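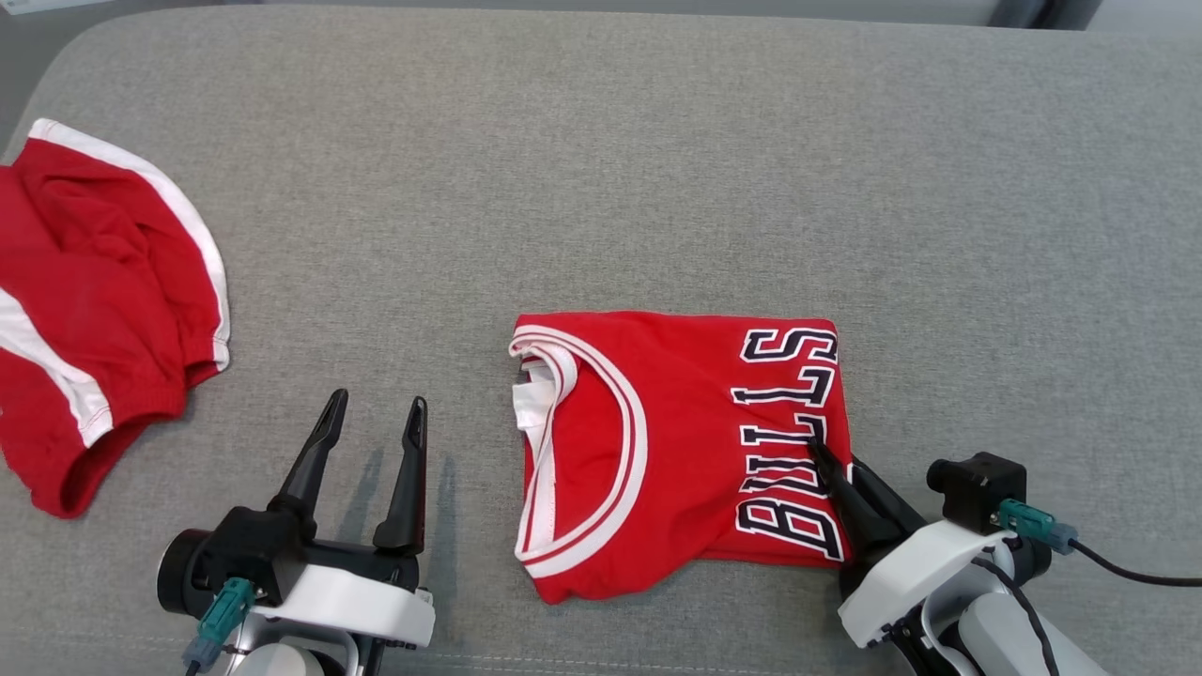
Rui Guerreiro wrote after my last column that folding success is the wrong number to argue over, that any group can reach a high one by choosing the garment and the table, and that I should have asked what the policy does with the second item in a set. I think he is right about the second half and wrong about the first.

The column concerned the Griseo result. For readers who skipped it: a two-arm policy trained on 1,000 teleoperated demonstrations of folding sportswear, tested on 154 trials, with 88 percent scored as successful. The garments were jerseys and shorts. The scoring rule was a bounding rectangle with a tolerance, checked from overhead after the arms withdrew.

My complaint was with the rule. A rectangle test accepts a jersey with a sleeve trapped in the wrong layer. It accepts a fold that springs open when lifted. A person putting clothes in a drawer would reject both, and the rule passes both as long as the outline is compact. Guerreiro's reply is that every metric leaks somewhere and that outline is at least cheap and repeatable. I grant cheap. Repeatable is less clear to me. The tolerance was set per garment, by hand, after pilot runs, and the paper gives one line to how that was done.

His point about the second item deserves more room. Most folding benchmarks reset the surface between trials. One garment is laid down, folded, scored and removed. Clothes in a house come in heaps and sets, and the finished piece stays within reach of the arms while the next one is handled. A policy that folds a jersey well on a clear surface may drag a forearm across it while reaching for the shorts. The Griseo protocol can't detect this, as its trials end at one garment.

The Avotiņš protocol does better. It scores the set, and it scores after the last item, so early work that gets disturbed counts as a failure. It also permits soft furniture in place of a rigid table. I consider that the more important change. A cushion deforms under fingertip pressure, its edge is rounded, and woven upholstery grips cloth in a way that a laminate top does not. Sliding motions learned on a table often stall there.

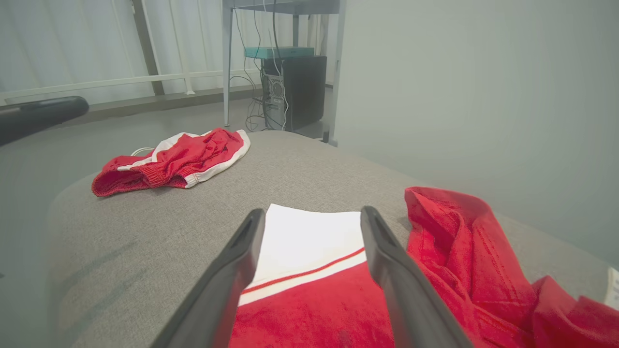 Wrist view over a gray upholstered surface, with red garments on it and the gripper fingers open.

Wrist views matter to this argument too. Otetti reported that removing the wrist cameras cost its policy little on a clear table. I would not carry that finding over to sets. When several pieces share a color, an overhead view has trouble telling where one garment ends and the next begins, and the trim or a seam seen at close range is often the only usable cue. The ablation should be rerun with matching items before anyone drops the hardware. Grastton has the demonstrations to do it, 425 episodes with all views recorded, and has so far published only the single-garment split.

So my position has moved in one respect. I would still replace the rectangle test, and I would put a lift test in its place: pick up the folded item by one edge, move it a hand's width, set it down, score again. I now think the set condition should come first. It needs no new instrument, only a longer trial and the willingness to print a lower figure.

Guerreiro expects that figure to be low enough to discourage people from reporting it. Possibly. The field went through the same thing with grasping in clutter, where early numbers were poor and were published anyway, and the methods improved against them. I would like to see the per-item breakdown as well, in order of handling, with the disturbed folds listed separately from the ones that were bad to begin with.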